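Falonwood Home Handling Project
Progress report to the Lill program office
Period ending August

Where we are

This was the period when our recording rules stopped being a draft. Version 4 of the handling guide is now in use in every session, and I'm delighted with how well it has settled in. We have 600 demonstrations recorded under it, 56 of them set aside for the cross-check with Flovimex.

What changed in the guide

The old version told operators what to do with a garment and very little about how a session should be run. Version 4 fixes that. The main rules are:

Check the status light on both grippers before the first grasp, and again after any pause.

Grip fabric away from buttons and collars wherever the garment allows it.

Keep both hands on the handles for the whole demonstration. If one has to come off, stop and start a new take.

Leave the room as it is lived in. Pillows, cushions and furniture stay put unless they block a safe reach.

Never delete a failed take. Mark it as failed and say why in one plain sentence.

The last rule caused the most debate, and it has already been worth it! The failed takes show us where the wording was too loose, and two rules were rewritten on the strength of them.

Clothing on beds

Shirts remain our favorite hard case. A soft surface gives way under the jaws, and a bunched sleeve can hide the edge an operator wants. The guide now lets operators choose their own first grasp on a crumpled shirt – we had been asking for the collar every time, and it made the motions stiff and unnatural.

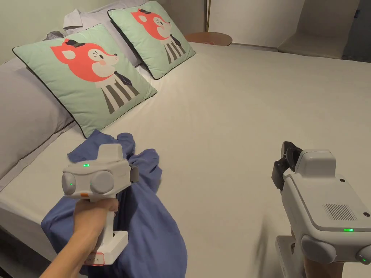

Review and labeling

Every take gets 2 reviews, done separately, before it goes into the Bivine archive. Where the reviewers disagree, the take is held back until the rule itself has been looked at. It slows us down a little, but the notes coming out of it are excellent.

Still open

We have no good rule yet for sheer fabrics, and the section on shared spaces needs another pass. We would also like your view on how long failed takes should be kept. The draft text for both sections will come with the next report.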